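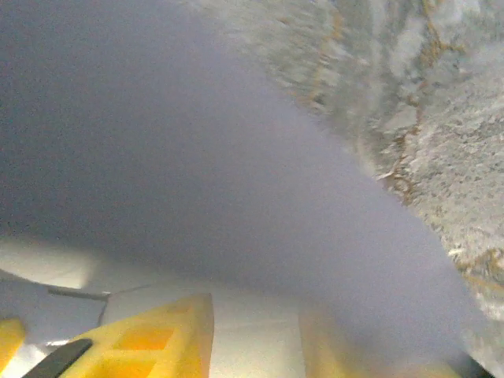
Ostrowski

Ticket subject: Tabs on flat box blanks not seating in slots
Product: Mevitell tuck-end carton, white and lavender
Ordered through: Floviritz web store
Status: Open

We fold these cartons by hand for the Ellavley soap line. The last order was 2,000 blanks, mixed white and lavender, packed in bundles of 50. The lavender ones fold up fine. On the white ones the bottom tabs stop short of the slots and the base bows out. If you push harder the tab creases across the middle and the blank is scrap.

What I have tried so far:

Pre-bent all the score lines before folding, both directions. Helped the side panels, did nothing for the base.

Left a bundle unwrapped overnight next to the work surface in case the board had picked up moisture in the stockroom. No change in the morning.

Laid a white blank over a lavender one, lined up at the glue edge. The outlines match. The slots on the white look narrower to me, but I don't have a gauge that would prove it.

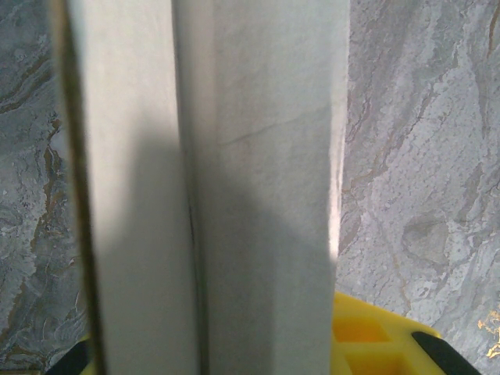
Then I went through one full bundle and sorted it. Out of 50 white blanks, 19 would not close at the base without damage. The rest closed but were stiff. I did the same with a lavender bundle and all of them closed.

Reply from Floviritz support, 2:40 p.m.: Please confirm the lot code on the bundle wrap and whether the blanks were stored flat.

Lot code on the white is 142. They were stored flat, on a shelf, with nothing on top. The lavender wrap has a different code but it's smudged and I can't read the end of it.

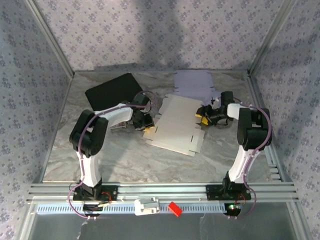

I also tried opening the slots with a bone folder before inserting the tab. That works on most of them, but it adds too much time per box and the slot edge goes fuzzy, so I would not want to send those out to a customer.

Please check whether lot 142 was cut on the same die as the lavender. If it wasn't, I would like the white blanks replaced. I have set the bad ones aside and can mail back a few if you need them. Until then we are packing in lavender only, and that stock should last through April.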